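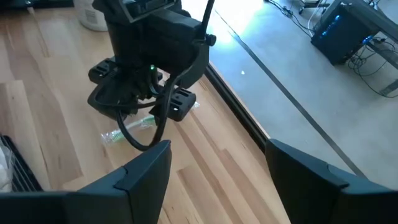
So I've finally given up the car. Well, I've given up driving it to work, which my sister says is a different thing, but she lives in Lustdale where the only bus comes through twice a morning and smells like someone's footy bag, so she doesn't get a vote.

It started in April when the rego, the insurance and a new set of tyres all landed in the same fortnight. I sat at the kitchen bench with a cuppa and added it up on the back of an envelope and got to $2673, and that was before a single drop of petrol. For a hatchback that spends most of its life parked under a gum tree getting crapped on by lorikeets! I had a bit of a lie down after that.

The train from Rallport takes me nearly all the way in. I'd always told myself it was too slow, but I'd never properly timed it. Door to door I'm looking at 93 minutes for the round trip, counting the walk at both ends. The drive was quicker on a good day, but how many of those did I get? The roundabout near the hardware store alone used to eat half a podcast.

What I didn't expect was how much I'd like the walk at the city end. It's 15 minutes if I don't dawdle, and I always dawdle. I go past the back of the fruit market, then up the lane with the jacarandas, and there's a little bakery called Redora that does a spinach and fetta thing I've become far too attached to. (I've banned myself from it except on paydays. I've broken the ban quite a lot.)

I've also started reading again. Real books, from the library, with other people's tea stains in them. I got through five in the first couple of months, which is more than I managed in the whole of last year. Two were crime, one was a gardening memoir that made me want to rip out the back lawn, one was awful and I left it on a seat at the station hoping someone would rescue me from the late fee. Then I remembered how libraries work and had to go back for it. It was still there, naturally. Even the commuters didn't want it.
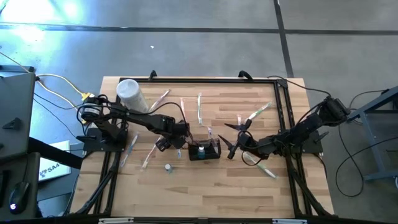 The downsides, in fairness. Rain. I'm on my second umbrella and my work shoes now live under my desk in a green bag, because the footpath outside the station turns into a creek the minute it drizzles. Trackwork is the other one. They put on replacement buses with barely any warning, and the last time it happened I ended up standing the whole way next to a bloke eating a tuna salad with his fingers. I moved up the front for some air and got a schoolbag in the kidneys.

And groceries! I used to do the big shop on the way home and chuck it all in the boot. Now I do little shops and carry them, and I've learnt the hard way that you don't buy a watermelon and two litres of milk on the same arvo. Yung-ching Choi from my old netball team saw me struggling up the hill with both and very kindly took the watermelon off my hands. She then told me about her trolley, one of those upright two-wheeled ones that nannas have, and I laughed, and a week later I'd bought one. It's tartan. I love it. It squeaks on the left side and I've had the cooking oil out to it, with no luck so far.

I haven't sold the car. I keep nearly doing it. Mr Liu down the road has offered to take it for his daughter when she gets off her Ls, and he'd give me a decent price too, but then I think about the beach, and about getting Mum to her appointments, and I go all wobbly and tell him I'll let him know. He's very patient about it. He does tend to be watering his front garden whenever I walk past, though.

For now it sits under the gum tree and I take it round the block every so often so the battery doesn't die. If anyone reading has gone fully car-free with an elderly parent to cart about, I'd love to hear how you do it. Taxis? A very obliging cousin? And if you know how to fix a squeaky trolley wheel, please, please leave a comment, the whole street can hear me coming.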